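**Subject:** Re: [cell-practice] Draft 3, section 5: bin picking stations, fixed and clamped
**From:** Dwynwen Vaughan
**Date:** May 27, 2021

On the April draft, Rees wrote:

> Section 5.2 says the bin "shall be secured against displacement." Secured how? At Stiltumell we have bins bolted through the table, bins in a welded nest, and bins held by whatever was in the drawer. All three pass as written. I would also like 5.4 to say who is allowed to move a bin once the collision model is loaded. Right now it reads as if anyone can, provided they write it down.

Both points are fair. Proposed changes follow, numbered as in the draft.

**5.2 Securing the bin.** Replace the current sentence with:

> The bin shall be held by a mechanical means that resists the highest contact force the tool is permitted to apply. Hand clamps are acceptable for development stations. They shall not be the sole means on a station that runs unattended.

I left out a clamp count. Wanitska wanted a minimum of two on opposite corners, but that depends on the bin, the table and the force limit, and the limit is already required under 4.1. A station capped at 44 N is a different case from one capped at 158 N.

**5.3 Marking.** Reference positions on the work surface may be marked with tape during development. The tape is a visual aid only. The pose used by the planner comes from the calibration record, and a mark that disagrees with the record gets removed the same day.

**5.4 Moving the bin.** New text:

> After the collision model is loaded, the bin may be moved only by the person named on the station sheet. Any movement, including removal and return to the same marks, voids the model until the walls have been probed again.

Probing means 12 points, three per wall, with the arm at reduced speed. At Priltulcombe it takes nearly 10 minutes with the tool already mounted. I don't consider that a burden.

**5.6 Cables on the wrist.** The draft treats the dress pack as an arm matter and refers the reader to the manufacturer's manual. That is too thin for bin work. The loop at the wrist has to be modeled as part of the tool, at its widest, in every orientation the planner may choose. If the loop is left out, the planner will accept a reach in which the fingers clear the wall and the cable does not. I suggest a plain requirement: tool geometry includes fingers, wrist-mounted devices, fittings and cable loops.

**5.7 Test objects.** Mixed sets should include at least one low, flat item and one item lying close to a wall. Open floor picks tell us little about wall clearance. The station below has a multi-fingered hand over a mixed set, with a clamp at one corner of the bin and tape marks on the board beside it.
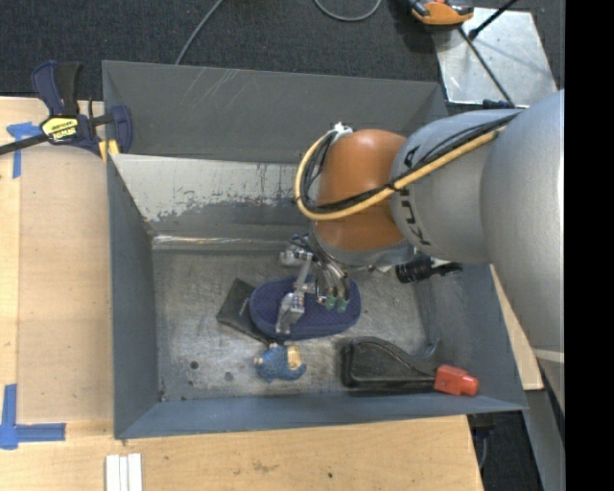
Wanitska: I can live without the clamp count if 5.2 keeps the word "sole." My remaining objection is to 5.4. Voiding the model after every removal will push people to leave the bin in place and clean it badly. Could we allow a short check, say one point per wall, when the bin goes back into a fixed nest?

I would accept that for a fixed nest and not for clamps. Suggested wording: "Where the bin is located by a fixed nest, a check of one point per wall is sufficient, provided all readings agree with the stored model within the station tolerance." If any reading is out, the full probe applies.

Comments on 5.2 and 5.4 to the list, please - typos to me directly.

Dwynwen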